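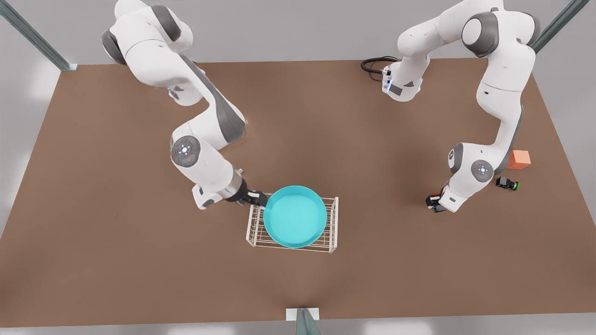 Girkden Recipes: a data card for people who like their flour in cups

What this is

Girkden is a collection of 2,012 recipes typed up from 54 spiral-bound community cookbooks, the kind sold at church suppers, school fairs and the counter of the hardware store. Each recipe is stored as printed, then broken into ingredients, amounts, steps and the little remarks people put at the bottom ("Good for company." "Freezes well, I'm told.").

The collection is named after Girkden, the town where the first box of books was bought. Most of the books come from the Renddale valley, which has more towns than you'd think and a deep commitment to gelatin.

If you want recipes to cook from, there are better places to look. If you want to know how people wrote recipes down when they assumed the reader already knew how to cook, you may get along with this.

Status

Version 2, April 2021. Version 1 had the salad problem (see Changes). Please delete version 1 if you have it.

What's in the folder

recipes.csv - one row per recipe
ingredients.csv - one row per ingredient line
steps.csv - one row per sentence of instruction
books.csv - one row per cookbook, with title, place, printed year if there is one, and condition
units.txt - every unit of measure, as spelled, with our best guess at what it meant
notes.txt - longer remarks on single recipes, each kept under 3,000 characters after one of them got out of hand
LICENSE.txt
README, which you have found

All files are UTF-8. The CSV files use commas and double quotes. If your spreadsheet program turns "1/2" into the second of January, that is between you and your spreadsheet program, but importing the amount column as text will fix it.

Columns in recipes.csv

recipe_id: a number. It doesn't mean anything. Gaps in the numbering are duplicates we removed and did not feel like renumbering around.

book_id: matches books.csv.

title: as printed, including capitals, exclamation marks and the word "Surprise". No attempt was made to find out what the surprise was.

section: the chapter heading in the book. "Salads" needs some care. So does "Miscellaneous", where one book put all of its bread.

yield_text: what the book says it makes. "Serves 6", "one pan", "plenty". Empty if the book doesn't say, and it mostly doesn't.

oven_text: the temperature or its poetic equivalent. Values include "350", "moderate", "quick oven", "slow" and "hot but not too". We kept these as text. There is no numeric version of this column, and please don't write in to ask for one. Make your own and live with your choices.

remark: anything after the last step that isn't a step.

checked: yes or no. See the section on checking.

Columns in ingredients.csv

line_text is the whole line as printed. Trust this one.

amount, unit and item are our splits of that line. Trust these somewhat less. "1 lg. can pineapple, drained (save juice)" gives an amount of 1, a unit of "lg. can" and an item of "pineapple", with the rest going to a column called extra. The juice is seldom mentioned again. A person could float a small boat on the juice saved in these books.

optional is yes when the line says so outright. It is also yes for "nuts if you like them" and "coconut (leave out for Dad)". It is no for parsley, even though we all know about parsley.

Units, and the trouble with them

Cups, teaspoons and tablespoons behave. Everything else is a local matter.

"Butter the size of an egg" is treated as a unit, spelled "size of an egg". So are "size of a walnut" and "size of a small hen's egg", which we left apart from each other on the grounds that the writers plainly thought there was a difference.

"Package" depends on what was sold at the time. So does "box" and so does "a 10 cent bar". We have not looked up what a ten-cent bar weighed in any given year. Someone should, and we'd be glad to have the result.

"Glass" appears in one book as a measure for buttermilk. Whose glass is not stated.

Abbreviations are a swamp. A capital T is a tablespoon and a small t is a teaspoon, except in books where the typist used whichever key was nearer. For those books the unit is stored as "T/t unclear". If you are working with baking soda, please read that value before you do anything rash.

How the books were picked

They weren't, much. Books were bought when they were cheap and near. That means the collection leans toward what survives in boxes: desserts in good condition, because the pages were used but loved, and vegetable chapters in excellent condition, because they were not used. Books that were cooked from every day fell apart and are missing. Anyone planning to draw conclusions about what people ate should start by thinking about that for a while.

Books without a place of printing were left out. So were books put out by food companies, with one exception: a Grondance pamphlet on pressure canning that was stapled into the back of a parish cookbook and indexed as part of it. Its recipes are marked with section "Grondance insert". They are the only ones in the set with a safety warning, and also the only ones written by someone who appears to have been paid.

How it was typed

By hand, from the books. Scanning was tried first. The pages are typewritten, mimeographed, stained and in a few cases stuck together, and the software read "oleo" as "oboe" often enough that version 1 could have been scored for woodwinds.

Spelling was kept. "Brocolli", "vanila" and "zuchini" are all in there, along with every other zucchini the language allows. A column called item_plain in ingredients.csv gives the ordinary spelling so that you can group things.

Where a page was unreadable, the text has [?] in place of the missing word. Where a former owner had crossed something out and written in a correction, the printed text is in line_text and the correction is in extra, starting with "hand:". These are worth a look. One reads "hand: NO". Another, next to a casserole, just says "hand: once".

Checking

The first 1,000 recipes were read against the books a second time, line by line, and have checked set to yes. The rest were read once, by the same person who typed them, which is how one comes to believe that a pie takes four cups of cloves. That one has been fixed. It's reasonable to suppose it has cousins.

Please don't treat the unchecked rows as safe to cook. Please don't treat the checked rows as safe to cook either. They match the books. The books are another question, and the canning advice in particular should be left to people with current guidance and a working thermometer.

Names and privacy

Community cookbooks print the contributor's name under each recipe, often as "Mrs." plus a husband's initials. All of these have been removed. Names inside titles have been replaced with [name], so you will find a large number of dishes called "[name]'s Famous Bars". Place names are kept.

If a family recipe of yours is in here and you would like it out, write to us with the title and the book, and it will go in the next version. No proof is needed. We're also happy to hear that Grandma got it off the back of the box, as this has come up.

Things you could use it for

Studying how instructions leave things out. Training a program to split ingredient lines, if you want it to suffer. Looking at how one recipe changes from town to town: there are enough versions of seven-layer salad here to build a family tree, and the number of layers is not steady.

Things it won't do

Tell you about nutrition. Tell you about American cooking in general. Settle whether chili has beans. The valley was divided on this, and in one book the two sides are on facing pages.

Changes

Version 2: retyped everything that had been scanned. Added item_plain. Split the salads. In version 1 a salad was anything in a chapter called "Salads", which meant that a good part of the vegetable intake of Renddale was lime gelatin and marshmallows. There is now a column called set, with yes for any dish that holds its shape when turned out of a mold. The picture improved a little.

Version 1: released in March, regretted soon after.

Known problems

Recipes that run across two pages sometimes have their steps in the wrong order in steps.csv. If a cake is frosted before it is mixed, sort by page_line instead of step_no.

Fractions printed with a worn typewriter can't always be told apart. Three quarters and one quarter are the usual pair. These have amount_flag set to yes.

Book 31 has no ends to its recipes. They stop at "bake". This is how it was printed.

License and credit

Our typing, splitting and notes may be used for anything, with credit. The recipes belong to whoever they belong to.

To cite: Tamošiūnaitė, Girkden Recipes, version 2.

Corrections are welcome by email. Give the recipe_id and the line. Samples of bars are also welcome but can't be sent that way.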